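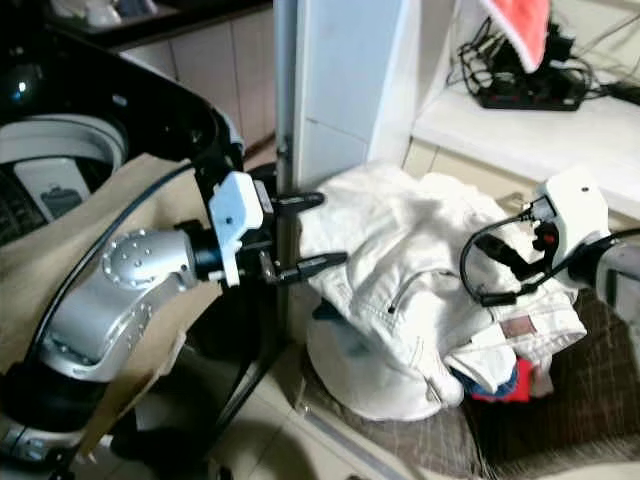
Wanted: families who'll let me draw their kitchen arguments

I'm Rónán Hayes, and I draw a web comic called Plorasik. If you've found this page through the comic, hello! If you've come from somewhere else, all you need to know is that it's about a household with too many people in it and one decent chair. I've been putting it up for years from a desk at the end of our hallway, and the kids it was based on have had the nerve to grow up. My youngest is fifteen now. She says maybe four words before noon and I'm not allowed to use any of them.

So I need new material, and I'd like it to come from you.

I'm putting together a book called Studach. It's a collection of short comics, each one drawn from something that happened in a real family's week, and it will have 36 stories in it when it's done. I've got a handful from cousins and from people on my street, and they're good, but my cousins all tell the same three stories and my street is quite short. I'm looking for parents, grandparents, foster carers, aunties, step-parents, anyone who's regularly in a house with kids and can remember what somebody said at the table.

I don't need big dramas. My favourite so far is about a boy who refused to wear socks of the same colour and the morning his grandmother gave in. It's one page. The one I'm drawing at the moment is an argument over who gets to put the bin out, because in that family it's apparently an honour (not in mine). If you've got something you tell at parties, lovely, send that, but I'm just as keen on the thing your kid muttered in the car and you wrote on the back of a receipt.

What you'd be doing

We'd have two conversations, by phone or video, whichever suits. They run up to 3 hours in total, and that's if we really get going. In the first one I mostly listen and ask nosy questions, like what your kitchen smells like and whether your dog is allowed on the couch. Then I go away and draw a rough. In the second one you look at the rough and tell me what I've got wrong. I always get something wrong. I once gave a vegetarian family a roast.

I can do mornings from 9 am or evenings after 7:30 pm, Melbourne time, when everyone's fed. If you're in Perth or Canada or somewhere awkward, tell me and we'll sort it out.

You don't need to be able to draw or write, and you don't need to be funny. Lots of funny things happen to quite serious people. Your kids don't have to talk to me. If they want to, great, but you'll need to be in the room and on the call the whole time, and they can wander off whenever they like.

Names and privacy

I change all the names. I'll change the number of kids, the suburb, the hair and the pets if you ask me to. Kids who are old enough to have an opinion get to see the rough as well, and if one of them says no, it's no, even if I've already inked it (I'll be sad in private). I don't draw from photos of children, so please don't send any. A scribbled floor plan of your kitchen is much more useful to me, and they're a joy to get.

You can pull out at any stage until the pages go to the printer. After that I can't do much, so I'll email you beforehand to check you're still happy.

What you get

Two copies of the finished book, one for you and one to give to whichever relative comes out of it badly. You also get the original artwork for your story, posted flat in a proper board mailer. There's no fee, I'm sorry to say. The printing is being paid for out of Plorasik subscriptions and what I make teaching a drawing class, and there isn't a lot of slack in it. If the book goes to a second printing I'll split a share of that between everyone in it, and that's in the agreement I'll send you to read before we start.

How to put your hand up

Use the contact form on this site and choose "Studach" from the menu. Tell me who's in your house, roughly how old they all are, and give me one small story in a paragraph. Please don't polish it. If you'd rather talk than type, say so in the form and leave a number, and I'll ring you.

I'm taking replies until the end of July. I read everything myself and I'm slow, so give me a couple of weeks before you decide I've ignored you. I'd especially love to hear from dads, who've been very quiet so far, and from anyone raising kids out in the country, as I've got far too many tram jokes.

If you've already written to me about this on the comic's comments page, could you send it again through the form? I've lost a few in there, including a very promising one about a birthday cake and a ladder, and I'd really like to know how it ended.

Rónán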